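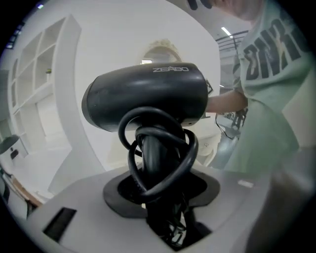
Lesezeit: 2 Minuten

Projektbericht Skeder – Klemmbausteine mit Motor und App
Gruppe: Skye Cairns, Kirstin Semple, Calum MacRitchie
Betreuung: Fidelina Betancur
Stand: 2024-07-04

Ziel: ein Fahrzeug aus Bausteinen, das per Tablet fährt und an der Tischkante selber stehen bleibt. Vorgabe waren höchstens 426 Teile, Motor und Sensor zählen mit.

Aufbau. Erste Version mit Kettenantrieb, viel zu schwer. Motor brummte nur. Danach Räder und kurzer Rahmen, Getriebe von Calum neu gesteckt (Übersetzung langsamer, dafür mehr Kraft). Gehäuse zum Schluss, deshalb etwas schief, Akkufach geht nur auf wenn man das Dach abnimmt.

Programm. Blöcke in der App, kein Text. Schleife fragt den Abstandssensor ab, Sensor schaut schräg nach unten. Anfangs Abfrage nach dem Fahrbefehl, also immer zu spät. Kirstin hat die Reihenfolge getauscht. Verbindung zum Tablet brach öfters ab, vorallem wenn die Nachbargruppe auch gekoppelt hat.

Test. 64 Fahrten auf dem langen Tisch, davon 50 rechtzeitig gestoppt. Die meisten Fehler bei voller Geschwindigkeit. Auf dunkler Tischplatte noch nicht probiert.

Offen:
- Sensor sitzt locker, braucht 2 Streben mehr
- Geräusche in der App eingebaut aber zu leise
- Lenkung zieht nach links, Ursache unklar
- Bauanleitung erst bis zum Getriebe fertig, Rest macht Skye

Im September geht es weiter, dann mit Farbsensor und einer Linie auf dem Boden. Bausteine bitte bis dahin nicht zerlegen, Kiste ist beschrifftet.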